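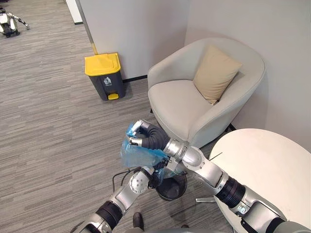

Blue bag, small black trash can, carpeted floor.

Ticket 1681
Product: Plukutent Supplies, reorder module
Site: Cistport, second building
Opened: 29 November 2023
Priority: Normal
Status: Resolved, one item deferred

Summary
Reorder quantities for trash bags are wrong after the stock list import from Fandberg. Other consumables on the same list (paper towels, hand soap, floor pads) reorder correctly.

Reported behavior
The nightly reorder job creates a purchase line for small bags even when the shelf count is above the minimum. Quantity on the line is 35. Purchasing expects one case. The line can be deleted by hand but comes back on the next run.

Expected behavior
No purchase line while stock is above minimum. When stock drops below minimum, one line, quantity 1, unit CASE.

Environment
Plukutent Supplies, hosted. Import file is comma-separated, exported from Fandberg with default settings. Reorder job runs nightly at 2005 site time. Bunting handles the supplier side and receives purchase lines by email.

Log

Entry 1. Reproduced on the test copy. Imported the customer file without changes and ran the job manually. Purchase line created for small bags, quantity 35, unit field blank. Large bags not affected.

Entry 2. Compared the two item records. Large bags have stock unit CASE and order unit CASE. Small bags have stock unit CASE and order unit ROLL. The conversion factor on small bags is 35, so one case is being ordered as 35 rolls. That explains the quantity. It does not explain why a line is created at all.

Entry 3. Asked site to confirm that nobody had edited the minimum. Site confirmed minimum is two cases and shelf count is four. Audit trail agrees.

Entry 4. Changed order unit to CASE on the test copy and reran. Quantity is now 1. Line is still created.
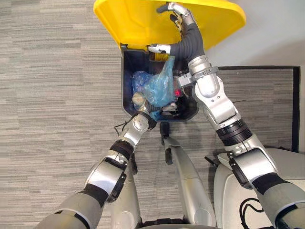
Entry 5. Turned on verbose logging for the job. The item is evaluated twice, once from the main list and once from row 586 of the import file. Row 586 has the same item code with a trailing space. The importer stored it as a separate item with a shelf count of zero and copied the display name, so both records look identical on screen. The job reads the second record as out of stock.

Entry 6. Deleted the duplicate on the test copy. Reran the job twice. No purchase line. Lowered the shelf count to one case and ran again: one line, quantity 1, unit CASE. Restored the count afterward.

Entry 7. Applied both changes to the live site. Bunting asked to cancel any open lines for small bags that show a blank unit. Cancellation confirmed by email.

Root cause
Trailing space in the item code on row 586, plus an incorrect order unit on the original record. The two faults are independent.

Workaround for other sites
Before importing, trim the item code column in the export file. After importing, sort the item list by display name and check for repeated names. Merging is not supported for items that have purchase history. In that case set the duplicate to Inactive and leave it in place.

Deferred
Importer should trim item codes on read. Logged as a separate change request, planned for the January release. Blank unit on a purchase line should also raise a warning, no release assigned.

Follow-up
Site checked the purchase queue after the next nightly run. Queue was empty for small bags. Ticket closed with site's agreement. Reopen under the same number if the line comes back.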